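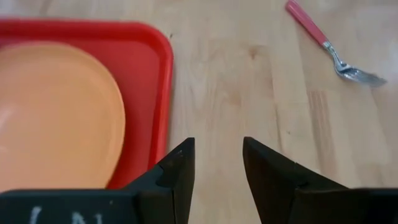
Orange plate, red tray, and the fork still waiting on the table.

I am making a thread about setting the table, my smallest hobby. In our flat in Prarwood we are 4 people and we had no two plates the same. In July I decided to change this a little.

The plate is from the Gruto shop near the station. I paid 300 for it together with the tray, and I think it is a fair price. Thenmozhi says orange on red is too loud. I like it loud in the morning.

The fork has a pinkish red handle. I wanted it to match the tray, and it is close, but it is a different red. I looked at it for a long time and then I decided to keep it.

My rule is that the plate goes on the tray first, then the fork, then I carry everything together. Before, I was walking to the kitchen and back for each thing.

Question for people who know wood – how do you take care of a light table? Ours has small knots and I would not like to hide them. Krishnamoorthy Pai told me to use oil, but my sister is against it.

Next I am looking for a cup. Something plain, maybe yellow. If you saw a good one at Gandell, please write to me – I can go there after 4.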